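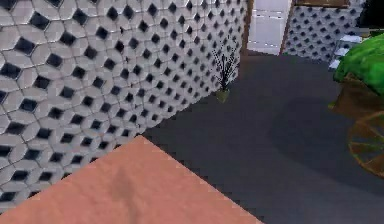
Grout and tile grants open again for older homes

The Cellham Home Repair Fund is taking applications for its bathroom and kitchen round. Owners of houses and apartments in Cellham can ask for up to $3000 toward retiling, regrouting or replacing damaged wall board behind tile. Landlords can apply if the unit has been rented to the same household for at least 3 years.

The fund paid for 11 jobs in the last round. Most were showers where water had worked its way behind the wall. In several of them the tile itself was sound and could have stayed up if the grout had been redone sooner. Amado Pascual, who inspects the work for the fund, asks owners to look at the bottom two rows first, and at the corners, where movement in the house opens the joints.

"Press on the tile with your thumb," he said. "If it gives, call us before you buy anything."

Small tile costs more to set than large tile. There are more joints to fill and more cuts around the faucet and the window. Hexagons and other shapes that don't end in a straight line take longer again, and last round two applicants found that their bids had gone up after they changed the pattern. The fund pays on the first approved bid. Changes after that are at the owner's expense.

Two written bids are needed with each application. They should list labor and materials separately and say who is hauling away the old tile. Bids from Galli and Sorero were accepted last time, but any contractor with a current city license may be used. Owners who want to do their own work can be paid back for materials only, and must have the wall looked at before the new tile goes on.

Houses on Flaltier Street and the blocks behind the school should expect an extra visit. Many of the bathrooms there were built with plaster on metal lath, which is heavy and dusty to take out, and the bid has to allow for it. If the house was built before 1978, the contractor also needs to follow the rules for lead paint.

The fund does not pay for tubs, vanities, light fixtures or heated floors. It will pay for a fan if the bathroom doesn't have one that vents outside. Fans that vent into the attic don't count.

Forms are at the front desk of the city building and at the library. Fiachra Duggan can help with the income section, which caused the most returned forms last time. Please bring your most recent tax return and one utility bill.

Applications are due June 21, 2025. Letters will go out to everyone who applied, and approved work has to be finished and inspected by the end of November.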